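Marker tracking drops out on home-built hand-held grippers

Robotics > Home and shared workshop builds
Asked by Kgomotso Mokgethi, 2020-08-24

I'm building a pair of hand-held grippers in a shared workshop and I can't get steady tracking out of them. The idea is the usual one. You hold one in each hand, do a job such as picking something up and moving it, and the recording is used later to teach an arm the same job. Each gripper has a cube near its base with square black and white markers on the faces, and a camera looks for those.

With the gripper held still over the bench it is fine. When I do a real task the position jumps, sometimes by the width of my hand, then comes back. In the last session I did 16 takes and only 8 were good enough to keep. The longest run without a jump was 129 frames.

What I have tried so far:

Printing the markers again on heavier paper. No change.
Turning the camera exposure down. Slightly better, but the picture is very dark by the evening.
Calibrating again with the Bisent board. The error figure went down and the jumps stayed.

The software is Waltance with the default settings. The cubes are printed in white plastic and the markers are glued on. I don't want to buy a proper tracking system as I have 400 left for the whole project and the arm still needs a power supply. Is this a lighting problem, a marker problem, or something in the settings?

3 replies

Wichai Intarasuk

It could be all of those, but I would start with the markers and then the cables.

The jump and return you describe is nearly always the pose flipping. When the camera sees only one face of the cube, square on or nearly so, there are two tilts that fit the corners almost equally well, and the software picks one or the other from frame to frame. Two faces in view fixes it. Twist the cube on its mount so that a corner points at the camera in your normal holding position. Mine is turned by an eighth of a turn and the flips have mostly gone.

Next, check the white border around each marker. It should be at least as wide as one of the small squares in the pattern. If you cut the paper close to the black, the edge finder loses it against anything dark. Glossy paper is bad too, as one ceiling light on the face can wipe out a corner.

On the cables, tape them to your forearm with some slack at the wrist. If they hang in front of a face, even a thin one will break up the edge of the marker.

Our shared room is bright and full of shiny things and it still works with the corner mounting, so I doubt you need to change your lights.

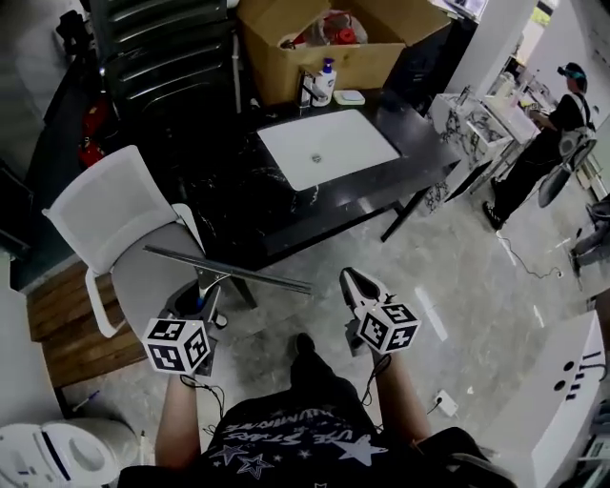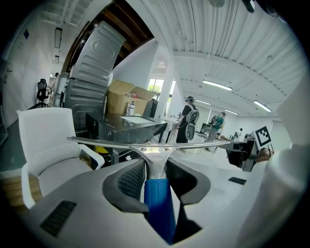 One more thing on settings. Waltance has a smoothing option which is on by default. Turn it off while you are looking for the fault. It spreads one bad frame over the good ones on each side and you can't tell where the trouble started. Put it back on at the end if you like the look of the curves, though I leave it off and throw away the bad frames.

I would also measure the cube with calipers. Ours came off the printer slightly undersize, and we had typed in the drawing size. That doesn't cause jumps but it does put every distance out.

Baloyi

Same here last December. Mine was the glue. It had bubbled under one marker so the face wasn't flat. Try spray glue or get them printed on stickers.

Itach

Just use a brighter lamp. More light means a shorter exposure and less blur.

Comment from Kgomotso Mokgethi

Thanks all. I had cut the borders far too narrow, so I have printed new ones with a proper margin and turned both cubes. The left one is much better. The right one still jumps when I reach across my body, and I think my wrist is hiding it from the camera. I'll try a longer mount on that side. Baloyi, which stickers did you use? The ones I can get here are all glossy.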